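Status Reports Are Written for the Wrong Reader

Most status reports in mid-sized companies are written upward. A project lead fills in a template on Tuesday afternoon, a manager merges six of them into one, a director trims the result, and a slide goes to the executive meeting. The people who do the work the report describes rarely read any version of it. I think this is a design fault, and a cheap one to fix, and I want to set out why the usual fixes do not reach it.

I spent 13 years in operations roles before I began advising on them, the last four at Tovulis, a company that makes and services packaging lines. Tovulis had a reporting system that most consultants would have praised. Every project had an owner. Every owner had a color code to apply, with written definitions of green, amber and red. Reports were due at four o'clock, and they came in on time. By the standards of an audit, the system worked.

It failed on content. Over one stretch I kept a copy of every weekly report from the service division and compared them with the work orders for the same weeks. Projects stayed green until the week they went red. Amber, the color that was supposed to give warning, was hardly used at all. The owners had learned that amber brought a meeting and green did not. Red also brought a meeting, but by then the meeting could not be avoided.

The standard reading of this pattern is cultural. People are afraid to give bad news, so leadership must make it safe to do so. I have no quarrel with that as a general aim. It is slow, though, and it depends on the conduct of particular managers, who leave. It also puts the cause in the wrong place. The service owners at Tovulis were not timid. They told each other about trouble all day long, by phone and in the parking lot, in exact terms. They knew which control board was back-ordered and which customer had changed the floor plan. None of this reached the report, for the plain reason that nobody reading the report could do anything useful with it.

A director who learns that a control board is late can do two things: ask when it will arrive, and ask again. The technician on another project who has a spare board on the shelf can do something better. The report was going to the first person and not the second.

Reports change when their readers change

A writer adjusts to the reader without being told to. If the reader is a superior who controls the budget, the writer supplies assurance. If the reader is a peer who will be on the same site next month, the writer supplies part numbers. No training in candor is needed to get this effect. Redirect the document and the sentences change.

I have seen this tested once with some care. Raelene Harawira ran field operations for Tokano, which installs cold storage in food warehouses. She kept the template and the deadline and changed the distribution list. For one quarter the weekly reports went only to the other project leads. Directors received nothing by default and could ask any lead for anything by phone.
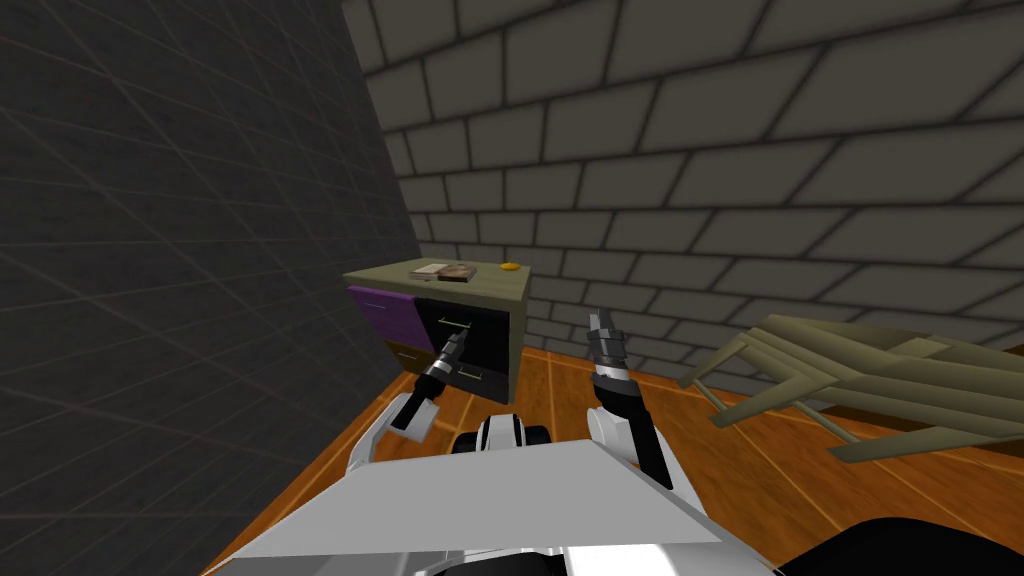 7 min read

The first two weeks of reports were no different from the old ones. Habit has some momentum. In the third week a lead wrote that his crew had lost a day to a door frame drilled to the wrong drawing, and gave the drawing number. Two other leads were working from the same set. By the fifth week the color codes had fallen out of use, and the text fields, which used to hold a single phrase such as "on track," held short paragraphs with dates in them. Harawira had given no instruction on either point.

The directors did ask for things by phone, less often than expected, and their questions were narrower. A person who must pick up a telephone to get information tends to decide first what the information is for. A person who receives 15 pages every week tends to look for something to comment on.

I should state what the Tokano case does not show. It was one company and one quarter, in a department whose leads already knew one another. Nothing in it proves that projects finished sooner, and Harawira never claimed that. What it does show is that the quality of the information went up with no change in staff, software or stated values. The only variable moved was the reader.

The objection from control

The serious objection to this arrangement is that executives are accountable for results and cannot be accountable for what they do not see. Iqra Mughal, a finance director with whom I have argued this point more than once, puts it in terms of delay. A peer report, in her view, is good at solving problems the peers can solve. Some problems only a budget can solve, and peers will keep working on those past the point at which they should have been passed up the line. She has examples, and they are good ones. At Clindedau, where she worked earlier, a group of site managers traded crews among themselves for most of a season to cover a staffing gap that a single hiring decision would have closed in April.

I accept the example. I do not accept that the upward report is the remedy. Clindedau had an upward report throughout that season, and the staffing gap was not in it. What it lacked was a rule for passing a problem up, and a rule of that kind is a separate tool from a report. It can be short. If a project will miss a committed date, or will spend more than its margin, or needs a decision its lead has no authority to make, the lead calls the person with the authority on the same day. The call concerns one matter and ends with a decision or a date for one.

Most companies ask a single weekly document to do both jobs. It is supposed to share working knowledge and also to raise alarms. The two have different readers, different timing and different costs when they go wrong. Working knowledge can wait until Tuesday and should be detailed. An alarm should not wait and should be brief. Put together, they spoil each other. The detail is cut to make room for the alarm, and the alarm is held back to keep the page calm.

What it costs to switch

Software vendors like to present reporting as a problem of tools. I have sat through demonstrations in which a dashboard draws on live data and the weekly report disappears entirely. Dashboards are fine for quantities. A dashboard will show 1000 units shipped against plan and be correct. It will not show that the last pallets went out because a supervisor borrowed a forklift from the tenant next door, an arrangement that cannot be repeated. That fact lives in a sentence, and a person has to write it for someone who has a use for it.

The cost of changing the reader is mostly political. Middle managers who merge reports for a living will see a piece of their work go away, and some of them will say that context is being lost. In my experience the merging step is where context is lost. A lead writes that a supplier has missed two dates and is not returning calls. The manager writes "supplier risk being monitored." The director deletes the line to save space. Each edit is reasonable to the person making it.

There is a smaller cost in time. Peer reports are longer, and someone has to read them. At Qureshi, a contract bakery I advised after leaving Tovulis, the production leads objected on exactly this ground, and they had a point. We settled on a limit of one page and a rule that a lead could skip any report from a line that shared no equipment with his own. Reading time was no longer raised as a complaint after that. The skipping rule did create blind spots, and at least one ingredient substitution was missed as a result. I would write the rule more tightly now, by shared supplier as well as by shared equipment.

None of this is new. Railroad superintendents in 1894 would have understood the difference between a telegram to the next station and a monthly return to the head office, and would not have used one for the other. The form was fixed by the equipment. Email removed that constraint, so a single document could be sent to everyone at no cost, and it has been written ever since for the most senior name on the list.

A manager who wants to check this in his own department can do it without a project or a budget. Take last month's reports. For each line, write down the name of one person who could have acted on it, and then see whether that person received it. At Tovulis I ran the check on the service division and stopped before I was halfway through the file. The directors kept their slide for another year. The technicians, meanwhile, had set up a shared page of their own for spare parts, and it was the first thing most of them opened in the morning.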